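What I Budgeted For the Robot Bench, and What I Forgot

Posted 2025-02-20 by Dragica Radonjić

I have been asked a few times how much it costs to set up a small robot bench, and I keep giving a bad answer. I say the price of the arm, because that is the number I remember. The arm was the easy part. It had one price and it came in one crate. Everything else came in small boxes over a long time, and I didn't write most of it down until I had already spent it.

So this post is the list I should have made last August, before I ordered anything. I work out of a rented unit in Skaltthorpe, one room with a roll-up door and decent light. The work is pick and place with small parts. If you weld or lift heavy things, your list will look different from mine.

The split

I bought the arm used from Tellow, a reseller that takes in machines from labs that have closed or moved on to something newer. I'm leaving the arm's price out of this post. It depends on the week and on what they have in stock, and mine would be no use to you. I set that money aside first and treated it as gone.

For everything around the arm I gave myself $3000. That had to cover the table, mounting hardware, power, safety, the end tooling, test parts, and a reserve. I picked the number by adding up the things I could think of and rounding up. That is a poor method. A better one is to walk through one full working day in your head and write down every object you touch. When I finally did that, the list got a lot longer.

The table

I tried to save money here and it cost me more. I started with a workbench I already owned. It was heavy enough to stand at and nowhere near stiff enough to bolt an arm to. Every time the arm stopped quickly, the bench moved a little, and the positions I had taught it were off.

What I should have bought from the start was a table with a grid of holes in the top. You can bolt things down, move them, and put them back in the same place by counting holes. I wasted a month on the bench before I gave in. If you are planning a budget, put the table on the first line. Check the weight too, and ask how they deliver. Mine came to the curb, and I had to pay two people to get it inside. That was not on my list either.

Get the bolts at the same time, and get more than you think you need, in at least three lengths. I made four separate trips for bolts.

Power

The controller wants its own circuit. I knew this because it said so in the manual, and I still planned to run it off the same outlet as the computer and the heater. The electrician's visit was the second biggest item after the table. If you rent, ask the landlord before you ask the electrician. Mine wanted a written description of the work and took three weeks to sign it.

Safety

I bought a stop button on a long cable, a floor mat switch, and a clear panel for the side facing the door. The mat was the cheapest of the three to buy and the slowest to wire. I also paid for half a day of somebody else's time to go through the bench with me and tell me what I had missed. I had missed two things. I don't think this is a good place to save money, and I'd cut nearly anything else first.

The end tooling

Stan is my name for the arm, and the question with Stan was always what to put on the end of it. I got quotes for a two-finger gripper and for a suction tool. The quotes came from Sutel, who were quick to reply and patient with my questions. Their lead time was 16 weeks on one of them, and that decided the matter. I took what I could get sooner.

Some notes on what the quotes did not include:

The mounting plate between the arm and the tool. It is a small piece of metal with a hole pattern, and it can cost more than you'd guess. Ask for it by name.

The cable. Ask how long it is, then measure along the arm with the arm stretched out.

The bracket or clamp that keeps the cable out of the way.

Software. Some tools need a license on the controller, and it may be yearly. Put it in the budget as a running cost.

Spare tips. They wear out, and you will crash at least one into the table while you're learning.

Shipping both ways, if you think you might return it.

If I had to do it again I would get the tooling quote before the arm quote. The tool decides what the arm has to carry and how it has to reach. I did it the other way around and was lucky that it fit.

Test parts and work surface

I left this line out completely. I had assumed I'd test with the real parts. The real parts are expensive, and the customer wants them back without marks.

Toy blocks do the job for a fraction of the price. The shape-sorter kind is good, with stars, hearts, cylinders, cubes and triangles in a few strong colors. The different shapes matter more than I expected. A cylinder standing up will tolerate a sloppy approach. A star standing on its points won't. If a move works on the star, I trust it on the simple shapes. The colors help when you are writing notes, because "red star" is quicker to write than a part number.

I'd also plan for a wooden board on top of the table. Small parts can catch on the edges of the holes, and a board gives you a flat surface that you can take off when you need the bolts underneath. Remember to add its thickness to your heights before you run anything. Maple is harder than what I would have picked by price, and it has held up to being dragged across and bumped. Measure the reach first and buy the board second. It's also worth leaving one side of it clear, so that there is somewhere to move the parts to.

The reserve

People told me to keep 20 percent back. I kept ten, thought that was careful, and used it up before the electrician was finished. Take the 20 and don't touch it until the arm has run a whole day. It went on things like a longer network cable, a better stool, a second set of hex keys, a lamp, and a shelf for the controller so it wasn't on the floor.

Time

I also want to put a number on time, which I never did when I was planning. From the day I paid for the arm to the first pick I was happy with, it was almost 24 weeks. The waiting was for the table, the landlord, and the tool, in that order. The programming was a small part of it. If somebody is paying you to have this running by a certain date, order the slow things first, even if you have nowhere to put them yet. I rented a corner of a neighbor's unit for a month so that the table could arrive before my own floor was clear. It was money well spent.

What I'd leave out

A vision camera on day one. You may need one later, and by then you will know where it has to go. Fixed positions are enough to learn on.

A rolling base. I thought I would want to move the whole thing. I have not moved it.

The extended warranty on the used arm. Read it first. Mine excluded the joints, and the joints were what I was worried about.

Where it stands now

The bench is in use most days. I'm spending this month on short moves close to the surface, coming down beside a block without touching the ones next to it. It is slow work, but a mistake only costs me a toy block, and I can set the row up again in a minute. There is a list of small purchases taped to the controller shelf, and it is getting shorter.

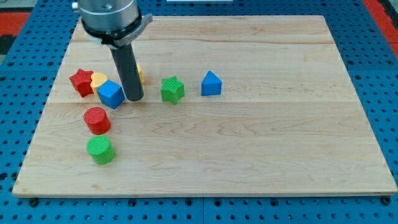

Still to buy

Cable clips, the screw-down kind.

A second stop button for the door side.

Another set of spare tips, once I know which ones I'm wearing out.

A label maker. I have put this off since August and I'm tired of guessing which plug is which.

If you have bought a used controller and had to replace the fan, please leave a comment with the type you used. Mine has started to get loud.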